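The packing room at Maver is at the back of the building, past the bikes, and the owner starts talking before we are properly through the door. She wants to show me a box. She wants to show me how it shuts, and then she wants me to shut it myself.

"Push the tabs in. No, both thumbs. There! Did you hear it?" I did, a small papery click. "I could do that all day. Some days I do."

Maver sells small audio kits for people who like to finish things themselves, headphone amps mostly, along with a little desktop synthesizer called the Zirkonance that has been its bestseller for two years running. She started the business at her kitchen table, where she packed the first 208 orders between dinner and bedtime, and she still talks about packing as the best part of the job.

"People think the fun is in the design, and sure, I love the design. But packing is when it becomes a present. Somebody is going to sit down with a cup of coffee and open this. I think about that person a lot. Probably too much!"

She went through 13 versions of the box before she settled on one. The early ones came from Rudov, a supplier she still buys tape and labels from, and they were plain brown and a bit too deep, so everything slid to one end in the mail. A customer sent her a recording of his parcel being shaken. It sounded, she says, like a drawer of forks.

"So I went shallow. A mailer, one piece, the lid folds over from the back and tucks in. It stores flat, it goes up quick, and you can open it without a knife. I'm very against knives. I had a customer go straight through a cable once with a kitchen knife, and he was so nice about it that I felt worse."

The cables are a subject of their own. Every one gets coiled by hand, always in the same direction, and she has opinions about tightness. Too tight and the thing springs up like a snake when the lid comes off. Too loose and it wanders. She learned the right size from her father, who worked on boats and coiled everything in the house, including the vacuum cord.

"You let the cable tell you. It has a way it wants to go. If you fight it you get that horrible twist near the plug, and then it never lies flat again, not ever."

And then there is the instruction sheet, which she wrote herself and has rewritten more often than she cares to admit. It's a crowded page. A friend who runs the print shop Kütt, two streets over, keeps begging her to make it a booklet. She won't hear of it.

"One sheet! You lay it out next to you and everything's there. With a booklet you're always holding it open with your elbow. I know the type is small. I get letters about the type. I've cut 80 words since April and I'm going to cut more, but then somebody writes in with a question and I think, oh, that should be on the sheet, and back up it goes."

The mat came from a sewing store. Before that she worked on a bare tabletop and lost little parts constantly, and the color made such a difference that she bought more the same week. She holds hers in place with office clips, the ordinary kind with the wire handles, because tape left a sticky line that caught the corners of the paper. It wrinkles a little. She has tried ironing it, on low, under a dish towel, and doesn't recommend it.

I ask what a good hour looks like in here.

"Radio on, mat down, boxes folded the night before so they're ready. Sheet, cables, lid. I do five and then I stand up and stretch, because my back isn't what it was.
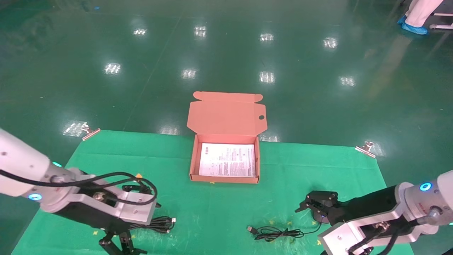

"And I look in every single one before it closes. Just a quick look. Then the lid goes over and I get my click."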